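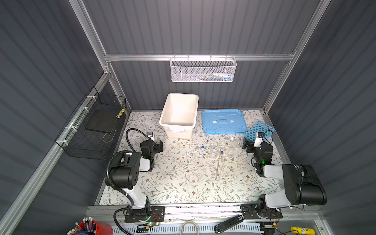
Durkness Small Glassware and Storage Set

The Durkness set is a starter collection of bench glassware with somewhere to keep it. It is sold by Brernport for school prep rooms, home workshops and small teaching labs. Everything in the set can also be bought singly, and the item codes are the same either way.

Last updated: April

What you get

White storage bin with moulded handles at both ends
Light blue lid with a raised handle in the middle
Blue plastic test tube rack with round holes
Two clear glass test tubes with blue caps
Two clear glass beakers, one larger than the other
One small clear glass dish

The patterned mat and the wire baskets are not part of the set. Baskets are listed under Pap wall storage, and mats under Lodon bench covers.

Bin and lid

The bin is white plastic. The lid is a separate piece with no hinge, so it can be put down on the bench while you load or unload. Its edges are recessed and the handle stands up from the centre. You can lift it with one hand, but carry a full bin by the two end handles. The lid handle is not meant to take the weight of the bin.

Put the rack in first, then the beakers, then the dish. Test tubes should travel in the rack with their caps on. If the bin is going by car or trolley, pack a folded cloth between the two beakers. We do not supply the cloth.

Rack

The rack holes are all one size and take the tubes in this set. Tubes from other makers may be a loose fit, so check the outside diameter before ordering extra racks. The rack can be washed in warm soapy water. Keep it away from hotplates and burners.

Glassware

The larger beaker holds 800 ml. Fill it below the rim if you are going to stir or carry it. The dish is for small amounts of powder, or for drying a few crystals at room temperature. It is not for use over a flame.

Clear glass is hard to see on a printed surface. If your bench cover has a flower pattern or a strong grain, put a sheet of plain paper under the work. Tubes will roll on a level bench, and we recommend standing them in the rack between uses.

Wash new glass before first use. Warm water and a mild detergent will do. Rinse well and leave upside down to drain. Throw away any piece with a chip or a crack, including small chips on the rim.

Caps

The blue caps keep out dust and stop small spills. They are not pressure caps. Do not heat a capped tube, and do not cap anything that gives off gas. Spare caps come in bags of 31.

Weight and packing

The bin without its lid weighs some 355 g. The set is sent in one carton, with the glass wrapped separately from the bin and rack. Please check the glass when it arrives and tell us about breakages before you put the carton out for recycling.

Ordering

Set code: 4000
Single items: use the code printed on the packing slip
Schools can order on account through Brernport. Replacement lids are kept in stock in light blue only.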